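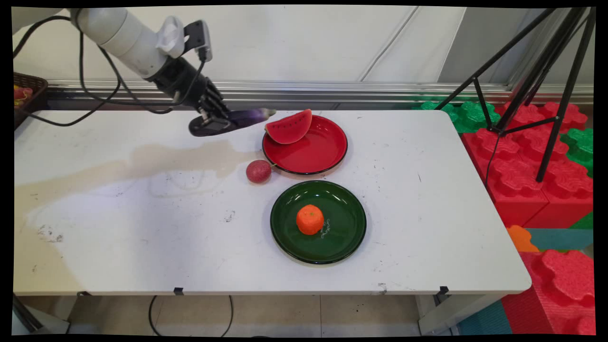

Can a robot arm with a fingered hand clear a kitchen table on its own yet?

Under supervision, with a known set of objects and a fixed camera, it can do most of it. It can't be left alone with a table it hasn't been tuned for, and the failures in this ticket are typical of the reasons.

Ticket: Produce sorting, drops and stalls on long items
Project: Plorna
Opened by: Marites Estrella
Assigned to: Sławomir Żak
Status: Closed with known limits
Opened in August

Summary

The task is to pick up fruit and vegetables from a tabletop and put each on the plate named in the instruction. Small round items go through without much trouble. Long items, the eggplant above all, are dropped or set down across the plate rim. Over a batch of 2,000 attempts, 1,524 ended with the item on the correct plate and no operator input. The customer, Gajewski, wants to know if this can go into a staff kitchen.

Expected

Item is grasped, lifted clear of its neighbors, carried level and released inside the rim. Arm returns to start pose.

Observed

1. Long item rotates in the hand during the carry.
2. Arm stops above the plate and waits for a pose estimate that never passes the threshold.
3. Red item beside or against the red plate is merged with the plate. Planner reports no target.

Log

Żak, 09:10
Reproduced item 1 with the eggplant. The grasp point is taken from the center of the visible outline, and the outline includes the stem end. The center of the outline is not the center of mass. Fingers close correctly, but the load is off to one side and the item swings.

Żak, 09:45
Raised closing force one step. Less rotation. Left it there for long items only. I would not use the same setting on a ripe tomato, and we have no way to tell a ripe one from a firm one before contact.

Estrella, 10:20
Please don't close this on force alone. Gajewski will be using real produce, and their cook has already asked about bruising.

Buchanan, 11:05
Item 2 looks like a timeout problem. The wait has no upper limit in the current build. If the estimate stays below the threshold the arm holds position indefinitely. Added a limit of 17 seconds, after which it returns the item to the pick location and flags the attempt. A person would have put the thing down by then, but it's better than a stall.

Żak, 11:30
Item 3 is segmentation. Watermelon against the red plate is the worst case, since there is very little color difference between the flesh and the plate. Green plate with the tangerine has no such problem. Swapping the plates would hide the fault, so I have left the set as it is.

Michalski, 13:15
Retrained the segmenter with more red-on-red pairs. Merge errors are down but still present when the item leans on the rim. Glossy plates are part of it, the highlight along the rim gets read as an edge.

Buchanan, 14:40
Does stained or scuffed tabletop matter? Dostitz had false targets from coffee rings on their line.

Michalski, 14:55
Checked. No false targets from marks on the surface in the last 1,000 attempts. Flat marks have no height and the depth check throws them out.

Żak, 16:05
Moved the grasp point toward the thick end for any item with a length over twice its width. Rotation is now rare on the eggplant. A banana still fails, the curve defeats the rule.

Workaround

Set long items down with clear space on both sides. Keep red items off red plates until the next segmenter build. Do not raise closing force above the long-item setting. If an attempt is flagged, clear the flag by hand before sending the next instruction — the queue does not skip it.

Answer sent to customer

Marites, you can forward this as is. The system is usable for repetitive sorting of firm produce with an operator in the room. It does not wash, peel or judge ripeness, and it is slower than the person it would be helping. For a staff kitchen we would suggest a trial on tray return first, where the items are rigid and a drop costs less. Donance went that way and moved on to food later.

Open items

Curved items: new ticket, Michalski.
Tactile check before full closing force: no owner yet.
Queue should skip flagged attempts: Buchanan, next build.

Estrella, 16:50
Forwarded. Gajewski accepts the tray trial and asks for the produce numbers again once the banana case is fixed. Closing.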